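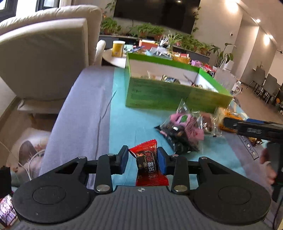 Rule 1 of the Mukudine Handling Code says a gripper shall take hold of a snack the way a guest would. The Code runs to 600 clauses and never says which guest.

I had been hired by Fadar to check compliance. My form had a box for "undue squeezing" and one for "hesitation." By clause 41 I had ticked both, and one of them was about me.

Rule 2 covers pastry. Pastry must be held firmly enough to keep and gently enough to serve, and its printed dates must stay legible to the inspector. I bent down and read them. The gripper held still, with better manners than the last inspector from Yip, who ate the evidence.
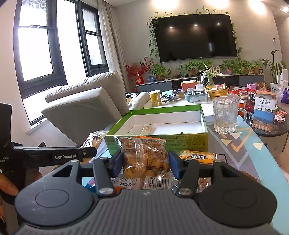
## Clause 43: Release

"The pastry shall be let go," it began, and went on for 2,269 words. I pulled up a chair. Usow, I knew, had lost its license over a comma in there.

I initialed the page and wrote "pending" next to the pastry.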